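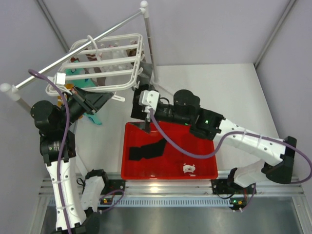
Filed under: Guides > Vintage Hardware > Emulation

4. Loading a Drum Image

This section covers attaching a drum image to the Wadodeck emulator and starting a stored program from the console. Complete Section 3 first. The card reader does not need to be configured for these steps.

4.1 Before you start

Drum images made with Vemex 2 or later load directly. Images from the older Tronton dumper have no header and must be converted (see 4.4). Word order is the usual cause of a failed load, so check it now if you do not know where a file came from.

Caution: Wadodeck writes changes back to the image file when the drum is detached. Work on a copy.

4.2 Attaching the image

1. Set the console to STOP. The run lamp goes out.
2. Open the Storage panel and select Drum 0.
3. Enter the full path of the image. Paths with spaces need double quotes.
4. Set Word Count to 1000. Smaller images are padded with zeros at the high end.
5. Press Attach. The status line reads DRUM 0 READY.

If the status line reads LENGTH instead, the file holds more words than the count entered in step 4. Detach, correct the count, and attach again. Do not use Force — it drops the extra words without a message, and they are lost from the file at the next detach.

4.3 Starting a program

1. Enter the start address on the four address dials. The sample program supplied with Wadodeck starts at 0600.
2. Press TRANSFER. The address lamps should match the dials.
3. Set the mode switch to HALF to step through one phase at a time, or to RUN for normal operation.
4. Press START.

Note: In HALF mode the first press fetches the instruction and the second carries it out. The display does not change between the two if the operand is zero.

The speed slider sets drum rotation, and through it the wait for each word. At the lowest setting a badly placed instruction can take most of a second. Programs that were laid out for the drum will run visibly faster than those stored in plain sequence. Use Unlimited only for long jobs, as the lamps no longer follow the registers at that setting.

4.4 Converting Tronton files

1. Run the command "wdconv -t" followed by the input and output names.
2. Compare the word total it prints with the total in the dump log.
3. Attach the output file as in 4.2.

The converter stops with code 3281 if it finds a word without a sign. Add the -s switch to treat such words as positive. Code 3752 means the input already has a Vemex header and needs no conversion.

File names with accented letters, such as Từ, are accepted by the converter but not by the Storage panel. Rename the output before attaching it.

4.5 Detaching

Set the console to STOP, select Drum 0, and press Detach. Wait for DRUM 0 EMPTY before closing the window. Closing early leaves a lock file next to the image, and the next attach will fail until it is deleted.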